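Unit 4: Automation in Household and Catering Work
Course notes, Steltton. Thu 4 January

Readings: Geton report, pages 56 to 87.

Automation seldom removes a kitchen job whole. It removes certain tasks and adds others – loading, checking, recording, correcting. At the Arau site, 12 kitchen workers kept their posts, but their duties were rewritten and their training hours increased.

Terms to know: task, job, handover, supervision.

Work with hand-held grippers belongs to this unit. The worker's own skill at the counter or table becomes the material of the job.
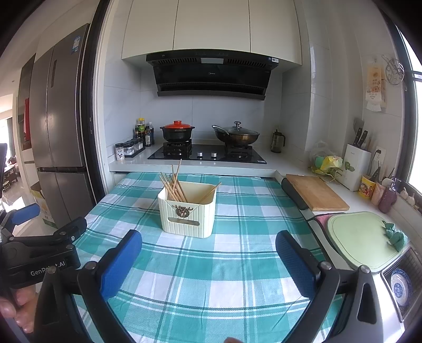 Domnica Crăciun objected that a rewritten duty is still a new duty, and that pay grades at Arau were not reviewed until March. Students should be prepared to discuss her point in the seminar.

Written response: 700 words, to Irina Rusu.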